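Luvden Tabletop Set: data card

Version 2, maintained by Ghada Smadi and Najwa Kassab. Last edited 28/03/2023.

What it is

Luvden is a collection of 3,000 short clips about tabletops and the state people leave them in. Each clip comes with a one-line note and a cleanliness label. It replaces the February release, which we asked people to stop using after we read our own labels back and didn't believe a fair number of them.

We are not sure "clean" is a property of a table. It may be a property of whoever is looking at it. Please keep that in mind before you report a score with two decimal places.

Labels

- clear: nothing on the surface that an annotator would wipe or pick up
- crumbs: small dry-looking bits, any color
- marks: rings, smears, scratches, pen
- items: cups, paper, tools, anything a person put down
- unsure: use this one more than you want to

A clip can carry more than one label, except "clear," which stands alone. The old guide had a "dirty" label. We dropped it. Najwa called everything dirty and Ghada called almost nothing dirty, and averaging the two of them gave a number that described neither.

Pale tables are the hard case. You would expect a white top to make the job easy, and for coffee it does. For fine specks it doesn't. A dark dot on a matte white surface might be a crumb, a chip in the finish, or a bit of grit. A single still won't settle it, and we have stopped letting annotators pretend otherwise. If it could be brushed away, we say "crumbs" and add "unsure."

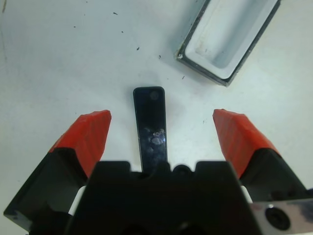 The same caution applies to the word "empty." The February notes used it for any table without a cup on it, so a search for empty tables returned plenty that needed a sponge. We have gone through the notes and removed it. If you find one we missed, tell us the clip number.

Known problems

1. 125 clips were labeled twice by the same person on different days. The two passes disagree on 13 of them. We kept both passes in the file, and you can decide how much that worries you.
2. White and light gray tops are overrepresented. Dark wood is rare and patterned tops are rarer. Claims about "tables in general" from this set are not ones we would sign.
3. The Dradach subset was lit evenly on purpose. Crumbs cast almost no shadow under that kind of light, and annotators miss them. We thought even light would help.
4. "Marks" and "crumbs" get confused at small sizes. Zooming in helps less than people say it does.

What we would not use it for

Hygiene. A table with no visible crumbs has not been shown to be sanitary, and nothing here was swabbed or tested. We have already had one request to use the "clear" label as a pass mark for a lunchroom. We said no.

Files

clips/ has the video, one folder per subset
notes.csv has the one-line notes, corrected
labels_v2.csv has current labels
labels_repeat.csv has the double passes mentioned under Known problems
guide.txt is the annotator guide, shorter than before and still too long

Changes since February

- "dirty" removed
- "unsure" added
- "empty" taken out of the notes
- Soomro subset relabeled from scratch
- Vornthorpe subset left alone, pending an argument about what counts as a scratch

Related items

- Luvden annotator guide
- Dradach lighting notes
- Soomro relabeling log
- Vornthorpe surface list

Contact: Ghada Smadi or Najwa Kassab, through the issues page | © 2023 Luvden | Back to top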